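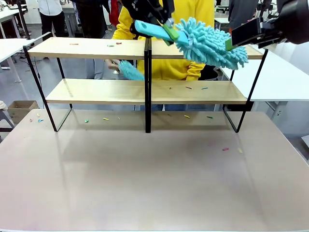

Section 4. Placing and Leveling the Humidity Logger

4.1 Before you start

The Skostelon logger measures relative humidity and air temperature and stores up to 4,000 readings in internal memory. Placement affects the readings more than any other part of set-up. Complete Section 3 (Battery and Clock) before you continue. If the clock has not been set, the logger will start but every reading will carry the same time stamp.

You will need:
the logger
the wall plate and two screws (supplied)
a small crosshead screwdriver
a pencil
a dry, lint-free cloth

4.2 Choosing a location

Select a spot that represents the air in the room as a whole. Mount the logger on an inside wall at about chest height, or set it on an open shelf using the fold-out foot.

Do not place the logger:
above a radiator, stove or heating vent
in direct sunlight at any time of day
inside a closed cabinet, unless the cabinet is the space to be measured
within arm's reach of a humidifier outlet
against an outside wall in an unheated room

Note: Sun angles change with the season. A wall that is shaded in June may receive direct light in winter. Check the location again when the heating season begins.

4.3 Wall mounting

1. Hold the wall plate against the wall with the arrow pointing up. Mark both screw holes with the pencil.
2. Drill the holes to suit the supplied screws. In drywall, use anchors (not supplied).
3. Fasten the plate. Tighten the screws by hand only.
4. Line up the slots on the back of the logger with the tabs on the plate.
5. Slide the logger down until it clicks.
6. Pull gently on the lower edge. If the logger moves, remove it and repeat steps 4 and 5.

CAUTION: Check for electrical wiring and water pipes before drilling. Do not drill directly above or below a switch or outlet.

4.4 Shelf placement

1. Wipe the shelf surface with the dry cloth. Dust drawn into the lower vent slows the response of the sensor.
2. Open the foot on the back of the logger until it stops.
3. Stand the logger with the display facing the room. Leave a hand's width of free space behind the case.
4. Press and hold MODE until LVL appears. Adjust the foot until the bar in the display is centered.
5. Press MODE once to return to the main screen.

CAUTION: Do not use spray polish, glass cleaner or compressed air near the logger. Propellants and solvents can permanently shift the sensor. If a spray has been used in the room, ventilate fully before returning the logger to its place.

4.5 Settling period

After mounting, leave the logger undisturbed for 2 hours. During this time the display shows a flashing drop symbol and readings are not stored. When the symbol stops flashing, recording begins at the interval set in Section 3.

Opening the battery cover during the settling period restarts it from the beginning.

4.6 First check

1. Press READ. The display shows the current humidity, then the temperature.
2. Press READ again. The display shows the number of stored readings.
3. Compare the humidity value with a second instrument, if one is available. Allow both to stand side by side overnight.

If the logger shows 86 percent or higher in a room that is plainly dry, the sensor cap is probably still in place. Remove the cap and repeat the settling period.

If the display shows E4, the sensor has not been detected. Remove the batteries, wait one minute, and refit them. If E4 returns, see Section 9 (Service).

4.7 Moving the logger

Download stored readings before moving the logger to another room. Readings from two locations in the same file cannot be separated afterward. Clear the memory as described in Section 6.3, then repeat this section from 4.2.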